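Where are you from, no but really

Back again after a gap. Work, a cold, the usual. Had a half written post about bread and I've binned it because something else has been going round my head since October and I want it out before I start the washing up.

So. I've been living away for 14 years now. Left Narkstead with one suitcase and a coat that was wrong for every kind of weather. Half my family are from one place, half from another, I was born in a third, and whenever someone asks where I'm from I do a quick sum in my head. How long have they got? Are they being nice or just filling in a form?

At the language exchange in Drunarthorpe (upstairs room, terrible stairs) we went round the table doing introductions. Name, country, why you're learning. Simple. Except everyone had a clean answer and I said "well, it's complicated" and got the polite nod. You know the nod. Then the next person went and I spent the whole of their turn thinking up the better answer I should of given.

I don't mind the question really. I used to. In my twenties I'd snap at people, which was unfair on the ones who were only curious, and that was most of them. What gets me is the second question. "No but really, where are you FROM from." As if the first answer was a warm up.

And then the opposite when I go back. Narkstead, the bus station, me asking for a ticket in the language I grew up in, and the man behind the glass answers in English. Slowly. I've got an accent now apparently. In both. Lovely.

I had a big think about this on the coach home. It's 290 miles, plenty of thinking time, phone died before we were even out of town. Came to no conclusion but did eat a whole packet of biscuits.

Floor corner:
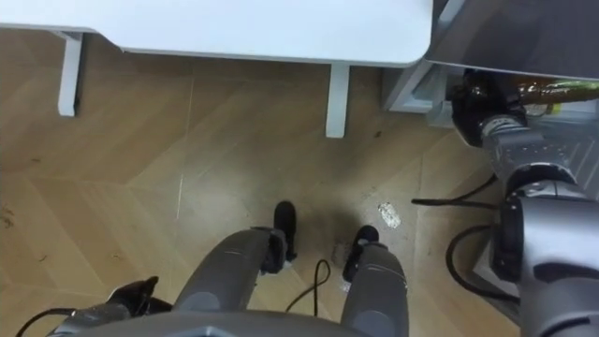
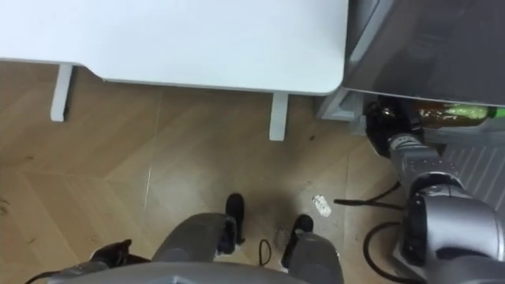

White table legs in both, bottle with the green cap in the second.

Anyway. Words. There's a word in my grandmother's language for someone who has moved away and come back with odd manners. It's not rude exactly. A bit rude. She used it on my uncle for putting milk in the wrong thing and I laughed along with everyone, and now I'm quite sure it gets used on me when I've left the room. I can't spell it. That's another thing, I can say hundreds of words I've never once seen written down, and when I try to text my cousins they send back a row of crying laughing faces.

Tried to fix that this year. Signed up for the Tanlow evening course, the writing one. Two hours a week, homework, proper red pen. First lesson I was the best speaker in the room and the worst at everything else. The people who'd learned it from scratch could spell rings round me. One of them corrected my grammar in my own grandmother's language and she was right!! I went home in a mood. Then I did the homework.

It's getting better. I keep a list on the back of an old calendar, every word I can now write without checking. 547 as of this morning. Quite a lot of those are food, I'll admit. And weather. And things my grandmother shouted at the cat.

The odd part is how it's changed the sum in my head. Someone on the Kikuchi forum (still going, still ugly, still the best place for this stuff) wrote that they stopped answering with countries and started answering with kitchens. Who's kitchen did you learn to talk in. I thought that was a bit soppy when I read it. But I tried it last week when a new person at work asked, I said I'm from my gran's kitchen and then a lot of coaches, and she laughed and told me about her dad's shop, and we were late back from lunch.

Won't work on a form, obviously. Forms want a box. I ticked "other" for years and lately I've been ticking two and seeing if anyone rings me up about it. No one has.

Right, washing up. If you've got an answer you use I'd like to hear it, comments are open again, sorry about the spam filter eating everyones last time. Bread post maybe next, if I can find the bit of paper with the flour amounts on.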